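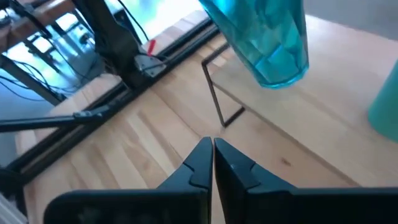

solderfrog
fingers rub when they close, left one I think. printed at Judach, 2 shells. shim or reprint?

Goicoechea
reprint. shims walk out on you

nondent_ed
disagree – shim it, 300 cycles on mine and no drift. what servo?

solderfrog
the Flalen one. mugs are the real problem tho, I come in from the top and teh rim is where it goes wrong

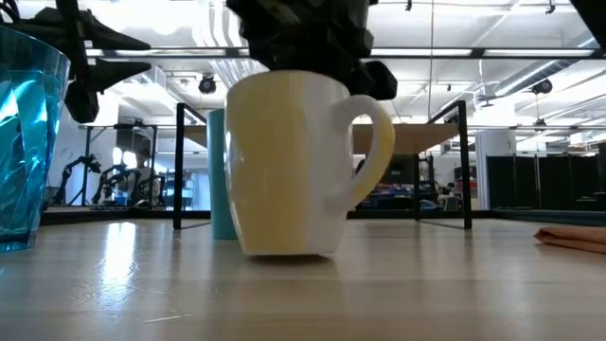 so maybe slower on the last bit of the drop? or go for the handle

Goicoechea
not the handle. reprint first, then tune

nondent_ed
still say shim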